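Markby Lending Shelf: small items and sorting bench
Second progress report to the Costard Fund

Period covered: May to August

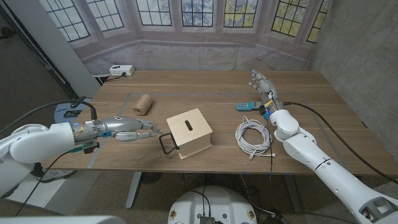

Could the small things please be kept where a person can find them without tipping out a whole tub, was the comment left on our feedback sheet in May, and it has more or less set the work for this period. The same comment went on to say that the twine was under the extension leads again and that the leads were in a knot. Both were true at the time.

1. What the grant is for

The grant pays for a sorting bench, storage for small household and desk items, and staff hours to check and label them at Markby. The large items (ladders, trestle tables, the carpet cleaner) were covered by our first grant and are not reported on again. By small items we mean anything one person can carry in one hand: boxes, balls and spools of string, cables, remote controls, handheld gadgets, tape, clips, hooks and the like. At the start of the grant we had 2,000 small items on the old paper list, most of them never labelled.

2. The bench

The bench is in use. We kept the wooden top as it was and did not paint it, as first planned. The grain shows and it is a middling brown, which is fine for dark things and for white things, though pale wood items do not stand out as much as we would like. We tried a sheet of white card under them and it slid around, so we stopped.

A rectangle is marked out on the top in thin grey-blue tape. Whatever is being dealt with goes inside the tape. Whatever has been finished goes off the bench and onto the shelf, and whatever is waiting stays in its tray. We used masking tape first and it lifted at the corners within a week. The present tape is narrower and has stayed put, apart from one corner at the back that has been redone.

The bench height has been raised once, using blocks under the legs. Two of the staff would like it raised again and two would not. It will stay where it is for now.

3. Sorting

We work on a few unlike items at a time. This is slower than doing a full tray of cables in one go, but we found that after a full tray of cables people stopped looking at them properly and faults were missed. A usual group might be a box, a spool of jute twine, a white cable in a coil and a small handheld device in teal and blue, and the staff member finishes all of those before taking any more.

Notes on the main kinds follow.

Boxes. We have more boxes than we expected, and they are borrowed more than we expected. The one asked about most often is the small pale plywood one with an oval slot in the lid and a black wire handle on the side. The lid is a little wider than the box, so the box does not sit flush against its neighbours on the shelf, and with the handle sticking out it takes the room of two. We have given it an end place with the handle facing out. It is listed as "box, plywood, slotted lid". We do not list boxes by use any more. People borrowed them for raffles, for receipts and for a school play, and the old headings only got in the way.

Twine and string. Jute twine goes back on its spool before it is shelved. The loose end is the trouble. Left trailing, it catches on whatever is next to it, and on a shelf with cables that means a tangle by the afternoon. The end is now tucked under the last few turns when the spool is put away. A rubber band was tried and marked the twine. String is given out by the length and is not returned, so it is a running cost. It was missed in the original budget (see section 6).

Cables. All cables are now wound into a loose round coil, with both connectors left hanging free of the bundle. Tight winding looked tidier on the shelf, but borrowers had to undo the whole thing to see which ends it had, and very few wound it up again afterwards. With the ends out, a person can see at a glance whether it will fit. Each cable gets a paper tag with its length and the two end types. Cables with split covers or bent pins are taken out of the system that day. We removed 50 during this period. This was higher than we had allowed for, although most of them came from one donation and had been stored in a shed.

Remotes and handheld devices. These remain the hardest to sort. Very few arrive with anything to say what they belong to, and a remote on its own is not much use to anyone. We hold them for one month in case the other half turns up. Batteries come out on arrival and are kept apart. If a device has a bright case we put the colour first in the list entry, as borrowers tend to remember the colour long after they have forgotten the maker.

4. The list

The paper list has been replaced by Ki, the booking program already used at our Gondton site. Moving to the same program has been worthwhile, mainly because items can be sent between the two places without being written out twice. There were two problems. Ki would not accept an item without a category, and a good many of our items do not have one, so we set up a category called "other small" which is now larger than we would like. It also sorts by the first word only. "White cable" and "cable, white" ended up pages apart until we agreed that the plain name of the thing comes first, with the exception for handheld devices noted above.

The first 200 entries had to be redone for this reason. That took most of June.

5. Lending

Small items went out for the first time under the new system in July. Loans are for 30 days, which is longer than for ladders and so on, and we have had few late returns. Cables are the most borrowed, then boxes. Things come back in better order than they used to. We think the tags have helped – people seem to copy the way a thing was packed when they were given it.

We did have a return of mixed goods left at the door overnight in a wet carton, and these had to be dried and checked before they could be shelved. A notice about returns has gone up beside the door. Tuesday evening opening was tried and will carry on until at least the end of the year. It suits people who work in town.

6. Money

Spending on the bench and shelving is finished and came in slightly under. Staff hours are over for June because of the list, and back to plan from July. We ask that the Fund allow the remaining shelving money to be moved to consumables: twine, tags and tape. The amount is small and a revised budget sheet is attached for your approval. If the Fund would sooner we did not move it, we will charge for twine by the length, though we would like to avoid handling coins at the desk.

7. What has not been done

The labels for the shelf edges have been ordered twice and were the wrong width both times. For now the shelves have handwritten card labels.

The guide sheet for borrowers on how to coil a cable is in draft. The drawings are hard to follow and need doing again.

We had said that we would run a repair afternoon for small electrical goods in this period. It has been put off as we have no one qualified to do the test and tag. We are talking to Gondton about sharing theirs.

8. Next period

Clear the "other small" category down to something manageable, going tray by tray.
Put up the proper shelf labels.
Finish the cable sheet and give it out with each cable loan.
Decide on the unmatched remotes. Our view is that those past the one-month hold should go to e-waste, but some have been kept for years and we would like the Fund's agreement first, as a number of them were listed in the original grant application.
Fit a second lamp over the bench. The back of the taped area is dim after four o'clock in winter, and tags written there have been misread.

The next report is due in November and will cover both sites.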